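Endex (personnage)

Endex est le personnage principal de la bande dessinée du même nom, dessinée par Obed Wumbei et publiée chez Jadier. Je tiens cette fiche depuis la première version du wiki, alors pardon si je m'emballe par endroits (je l'ai relu bien trop souvent, ce bouquin !).

Apparence

Endex est un coursier longiligne, en manteau à col montant, toujours dessiné un peu penché vers l'avant. Dans le premier album, Wumbei l'encre au pinceau sur un papier assez rugueux, et on voit bien les poils qui s'écartent dans les grands noirs du manteau. À partir du tome 2 il passe à la plume, les mains s'allongent, le nez raccourcit, et le col prend cette forme de virgule que tout le monde recopie en dédicace. Moi je préfère l'ancien col, mais je sais que je suis minoritaire.
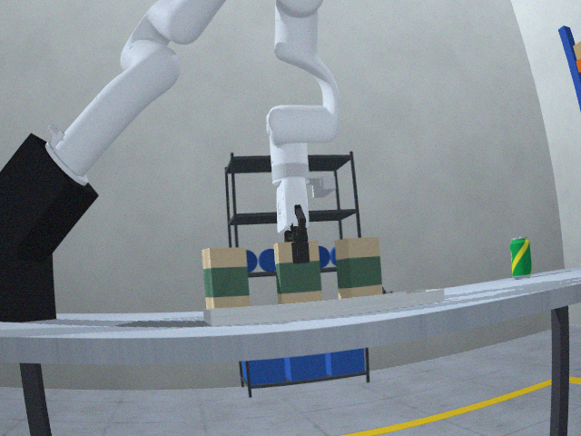

Svitlana Yurchenko : Pas d'accord pour le nez, il est déjà court dans les dernières planches du tome 1, à partir de la page 59. Le vrai changement, c'est la couleur : l'aquarelle disparaît et on passe aux aplats.

Remarque intégrée, merci ! J'ai ressorti mon exemplaire et la page 59 lui donne raison, le profil y est déjà celui du tome 2. Pour la couleur, je nuancerais un petit peu : il reste de l'aquarelle dans les ciels, surtout pendant la traversée de Dondance.

Publication

L'édition courante compte 125 pages et reprend les planches dans l'ordre de l'auteur, avec un cahier de croquis à la fin. Un tirage en noir et blanc est sorti chez Adjei, au format à l'italienne, et c'est celui que je conseille à qui veut regarder le trait de près. Le papier est plus épais, les gris de lavis respirent, et la double page du pont n'est plus mangée par la reliure. Par contre le lettrage a été refait, et les bulles me semblent un peu serrées. 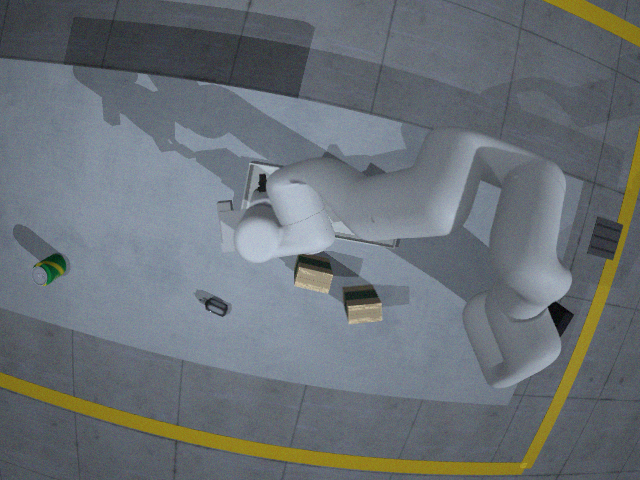 Bras articulé blanc, vue de dessus.

Personnages secondaires

La ville de Dondance est presque un personnage à elle seule, avec ses escaliers qui changent de sens d'un album à l'autre (erreur ou gag, les avis divergent sur la page de discussion). La logeuse, elle, n'a jamais de prénom. Elle est dessinée de dos dans tout le tome 1, puis de face dans une seule case du tome 2, sans un mot.

Dernière révision de la fiche : 8 juillet 2021. La liste des ex-libris reste à compléter.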